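Sorters wanted for the Hosside toy room

We're looking for two people with patient hands and a soft spot for odds and ends to help us sort the toy and fabric donations at Hosside before the December swap. It's a paid job, two mornings a week, and I think it's one of the nicest ones in the building!

Most of what comes in gets tipped into shallow wire baskets and goes out on the tables. Your part is to take a basket down to the bottom — cloths and blankets to the folding shelf, balls to the ball bin, small toys looked over and tagged, wrappers and scraps thrown out. Then you start the next one.
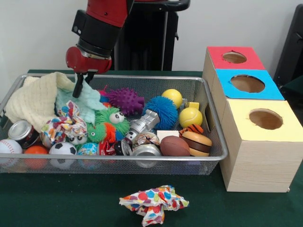
You don't need experience. You do need to be fine with standing, and happy to stop and ask when you can't tell what something is (we all do it). Knowing how to fold a knitted blanket so it stays folded would make you very popular. If you can sew on a button, tell us, and we'll find you a chair by the window and a pile of mending.

Terence Whiteley runs the room and will show you the ropes on your first morning. Coffee is free. Parking is behind the Haslam building, and the side door is the one that opens.

To apply, send a few lines about yourself to Abdelghani Hamdy at the Hosside front desk, or call extension 3479. A letter is plenty, no résumé needed. Please get in touch by Nov 20, 2003 — we'd love to meet you.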